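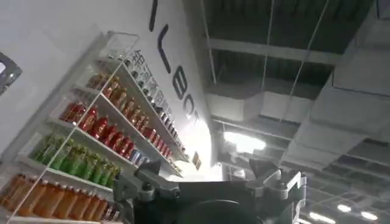 Benedek Bíró

Hi all,

I promised you something longer than the usual half page this time, so get a coffee. It covers the period up to 22 March 2021 and picks up where my last note stopped, with the arm bolted in and the staff at Stusau giving it a wide berth.

The short version is that the drinks wall is now a working station. The arm takes orders from the Citari screen, picks the bottle and sets it down at the handover shelf. We went with bottled drinks first, as agreed, and grouped them by color along the shelves – red with red, green with green, the orange ones down low. That grouping was Igwe's suggestion and I was against it (I wanted best sellers in the middle, like in any shop). I've come around! The people who restock can see a stray bottle from across the room, and they don't need to look at a plan to put it right.

Now the numbers. We logged 639 picks in the period. Of those, 53 needed a person to step in, mostly because a bottle was sitting too close to the one next to it and the fingers couldn't get down between them. The small dark bottles are the worst for this. They're narrow, and everybody's instinct is to push them up tight so the shelf looks full. We tried spacers and the staff hated them, so for now we just leave a gap by hand, and Clukholm is sending slimmer finger pads that should make the whole thing less fussy.

Two stoppages were longer than I'd like. One was a cable that had worked its way loose at the wrist, and the other was me updating the software in the middle of the lunch rush, which I won't do again. Updates happen before opening now, and the shift lead has to say yes first.

You asked in particular what this changes for the people on the floor, and I want to be fair here because it's a mixed bag. There are 11 people on the rota, same as before we started, and no hours have been cut. What has gone is most of the reaching and crouching for bottles, which the older hands are happy to see the back of. What has come in is a lot more restocking in one go, plus clearing faults, and at first that landed on whoever happened to be standing nearest. A couple of them told me quite plainly that they'd been hired to serve customers and were spending their day looking after a machine. They had a point. We've split it up so the fault tablet moves to a different person each shift, and whoever has it is off the register while they do.

Training took longer than I budgeted. I'd put down one session each and most people wanted two, mainly to get comfortable with putting a hand near the shelves when the arm is paused. The stop button was moved as well – the first spot was fine for me and a stretch for anyone shorter. I should have asked before drilling.

Customers like it. They also stand around watching it, which makes a queue that isn't really a queue, and the staff end up asking who's waiting and who's just looking. We'll try some tape on the floor.

On money, we're inside the budget except for the training hours, and I'd like to cover those from what's left in the installation line. Please let me know if that's okay or if you need it as a formal request.

Next up is fitting the new finger pads, then a second round of talks with the staff about the shift pattern. After that I'd like to try night restocking with two people instead of one, as the lower shelves are heavy work. The Igwe team want to add chilled food in July. I'd rather wait until the bottle picks need a lot less help than they do now, but I'm happy to talk it through on our next call.

Thanks as ever for the patience,
Benedek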